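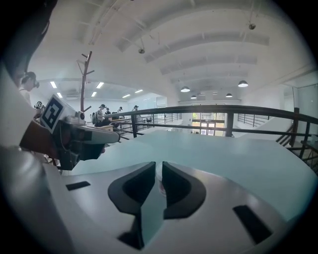 Small translucent cup between the black finger pads, blue-green table and coat tree behind. 10/11/19.

Today's work was the cups, and also to put the table in order for next week. I write it down now because on Monday I will not remember the details.

The cups we use are the small translucent type from the Jorker order. The box says 300 pieces and we opened it in May. They are light and they slide easily on the table top. When you set one down, let go of it slowly, otherwise it moves a little to the side and the position in the log is wrong. I made this mistake two times in the morning and had to repeat both rows.

Rows finished today: 17. This is less than I planned, but the first hour went to cleaning. The table top had old tape glue near the window end. Soap and warm water did not help. The orange cleaner from the Wustbridge shop removed it, but it leaves a film, so please wipe one more time with clean water and let it dry before you put any cup on it.

The order of work which was best for me:
Wipe the table, wait 6 minutes.
Put out one cup only, the others stay in the box.
Write the row number before moving the cup, not after.
Look if the cup is cracked at the rim. Cracked ones go in the bag under the sink.

The box label is 2721. The second box, the one from Ha, has cups that are a bit taller and they do not stack with the Jorker ones. Please do not mix them. I found three tall ones in the wrong box and put them back.

About the coat tree: I would like to keep it by the white wall. Before, it was next to the door and the sleeves were always touching the shelf with the samples. It is heavy, so take it by the pole and not by the hooks.

Still open: the Zurkville people asked if we can send them a few cups of each kind. I did not answer yet. Also we need paper towels, there is one roll left.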